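卓上アームのお手入れメモ(5月版)

うちの作業机のアーム、また関節がカクカクしはじめたので、いつもの手入れをしました。忘れないうちに書いておきますね。

まずは電源を抜く!これ、何度もサボって痛い目を見てます。抜いたら手で各関節をゆっくり動かして、引っかかる場所を探します。今回は肩でした。サーボホーンのネジがゆるんでいただけで、7分で終了(笑)。締めすぎると樹脂のほうが割れるので、止まったところからほんのちょっとだけ。

ネジはGasettiの小箱入りを使っています。1275円とちょっと高いけど、頭がなめにくいんです。ギアのグリスはFlasodikの772円のやつ。つまようじの先にちょんで足ります。 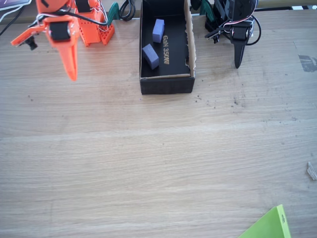

配線は、関節をいちばん曲げた姿勢で長さを決めるのがコツです。伸ばした状態でピンと張らせると、曲げたときにコネクタが抜けかけて、原因探しで半日つぶれます(つぶしました)。サーボの横で線がふわっと輪になるくらいの余裕があると安心。つかむ練習には箱に入れた薄紫のスポンジブロックがちょうどよくて、先の細い指でも傷がつきにくいですよ。あと机の細かいくず!木目に紛れて見落としがちなので、動かす前に刷毛でささっと払います。

最後に原点合わせ。Horațiu Mihăilăさんに教わったやり方で、指先を真下に向けてから番号の小さい関節から順に登録していきます。うちは往復1000回ごとにネジの点検もしています。次はグリスの拭き取りについて書くつもりです。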